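Can it tidy a desk yet?

Jun 29, 2020

My aunt asked me in February when she could buy a machine to pick up after my uncle. I said I would look into it. The job I had in mind is a small one: clear a desk and put the pen back where it lives.

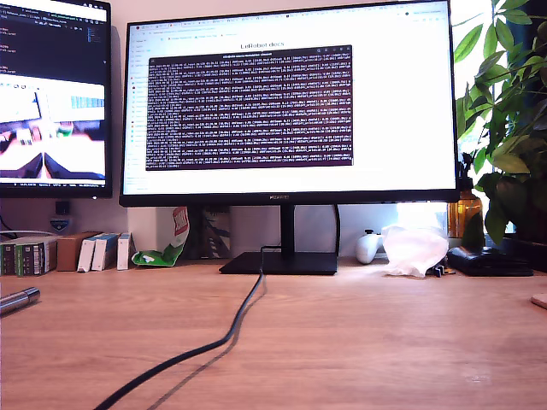
Photo: Razia Dogar

A desk sounds easy until you list what ends up on one. Cables are the worst, as they look like things to be picked up and they aren't. Bags are nearly as bad. A pen is thin and shiny and has to be gripped in the right place.
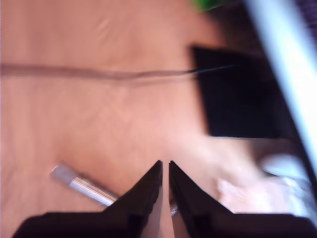
Could I leave one of these to clear up while I'm at work?
Not yet. I'd want to stay in the room, and I would move anything made of glass first.

Willy Hermans, who fits out packing lines in Prulham, told me his firm wants 1000 good picks in a row before it trusts a machine. At home I'd settle for 80 out of 100. The other 20 would be
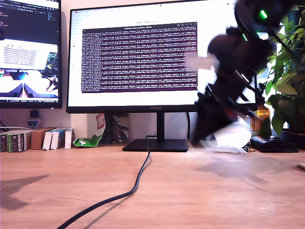 things I had to fetch off the floor, and I do that now anyway. Dishes and laundry can wait. I've told my aunt to ask me again next year, and she has put it on the calendar.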